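串：一台旧电脑要不要留，以及我怎么跟自己谈判
（更新到第十四条，先写完再回评论）

1/
八月，搬家前清东西。衣服好办，书也好办，最后剩一台旧台式机蹲在墙角，谁从它旁边过都要侧一下身。我想写写“舍不得扔”这件事，顺便拖延一下打包。

2/
先说规矩。我给自己定的是三个箱子：留、送、扔。第一天晚上数了数，“留”已经满了，“送”里有一只缺盖的茶壶，“扔”里是空气。

3/
有人推荐我用一个叫 Skusta 的整理清单软件，说拍照录入，会问你“上次使用是什么时候”。我录了54件，有31件我都在跟它撒谎。它没有表情，我还是觉得被看穿了。

4/
旧电脑比较难办，它里面装着我三十岁以前的全部雄心：一部写了两章的小说，一份叫“最终版”的简历，一份叫“最终版真的”的简历。
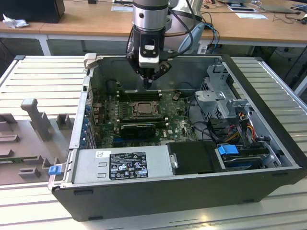
5/
小说的主角是个灯塔看守人。我那时没见过灯塔，现在也没见过。第一章写雾，第二章还在写雾，读到第二章末尾，连我都希望有艘船来撞一下。

6/
朋友 Nuno Salgado 的意见是：文件拷出来，机器送走，小说删掉。前两条我听了。第三条我说要考虑，他说你考虑了十一年。这人记性太好，不适合做朋友，只适合做证人。

7/
拷文件花了一个晚上。照片文件夹里有845张，大部分是同一顿饭的不同角度。那家馆子叫 Bolero，早关了，菜也就那样。但我当时显然认为后人需要看到那盘土豆的左侧面。

8/
网上关于断舍离的文章我读了不少，作者们好像都住在一间只有一把椅子的屋子里。我很想问问来客人的时候他们坐哪儿。可能断舍离的第一步是断掉客人。

关于旧电脑，我收到的建议汇总如下，按热情程度排序：

一、拆了当零件卖。提建议的人自己家里有一抽屉内存条，卖出过零根。
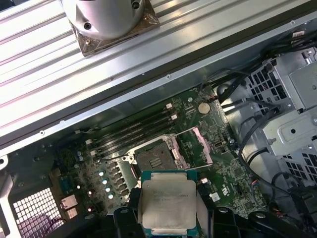 二、捐掉。我问了 Tarawneh 旧物店，对方很客气，说收是收的，问我是哪一年的机器。我报了年份，电话那头沉默了一会儿，然后建议我考虑第三条。

三、送回收站。合理，免费，离我家走路6分钟。正因为如此近，我已经连续三周“明天去”。

四、留着，做客厅摆设。这条是我自己提的，得票最低。

9/
插一句回收站的事。门口贴了张单子，写着哪些东西不收：油漆、轮胎、床垫。我站在那儿读了两遍，很希望看到“带有未完成小说的设备”，没有。

10/
楼上的 Getachew Berhe 搬过七次家，我向他请教。他说他的办法很简单：每次搬家都把最重的箱子原封不动搬到新家，到第三次还没打开就不要了。我问里面是什么，他说没打开过，怎么知道。

11/
我回来想了想，他这套方法论严密得让人没法反驳，只是运费贵了点。搬家公司 Waston 给我报价时是按箱算的，那位师傅看了一眼我的书架，笔停了一下，又换了一张纸。

12/
说到箱子，厨房才是真正的深渊。我翻出三把开瓶器、一包不知年份的桂皮，还有若干零散的塑料盖，没有一个能跟现有的任何盒子配上。盖子和盒子大概是分头搬进来的，从来没打过照面。
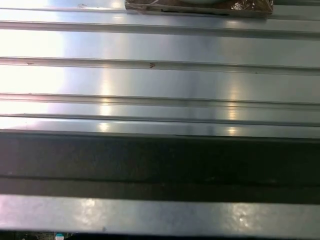 13/
昨晚的进度：茶壶送出去了，收的人说缺盖没关系，可以插花。我把那些塑料盖也一并推荐给她，被拒。桂皮扔了，扔之前闻了一下，还挺香，差点又放回去。

14/
小说还在，我给它改了名，从“灯塔”改成“灯塔（旧）”，放进一个叫“搬家后看”的文件夹。Nuno 问我删了没有，我回了他一张晚霞的照片。先这样，胶带用完了，我下楼买。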